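Rarndale Forum > Equipment and Budget > Spare fingers or second basket station first?

moushumi_m
Sep 15, 2021
Hello all. I must send the purchase plan for our sorting table and I have 500 dollars left in it. The fingers we use now have scratches. Please see. 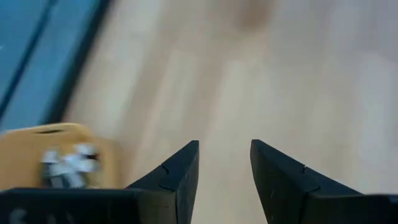

Gripper fingers, close view. Small scratches on the right one.

Predine sells a pair for 72. Should I buy 5 pairs now, or keep the money?

bronia_user
Scratches are only cosmetic. I would not buy five. What do you pick with them?

moushumi_m
Bottles, mostly, in different sizes. They go in the basket. 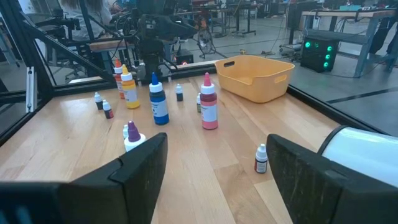 The table with the bottles and the yellow basket.

Dinh_Vu
I don't agree with bronia_user. A worn surface slips on small droppers first. Two pairs is a minimum, and please write delivery in a separate line. We forgot it once and the plan came back.

bronia_user
Two pairs, okay. Five is still too much money on a shelf.

moushumi_m
Thank you both. I will write two pairs. Then I would like 200 for more baskets and bottles, 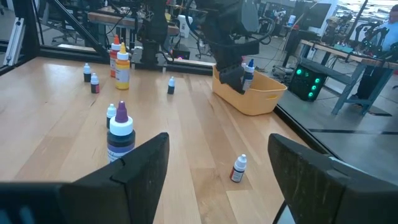

and the rest stays for cables, which I always plan too low. Does Cârstea give a discount for a small order?

Dinh_Vu
Not to us. Ask before you send the plan.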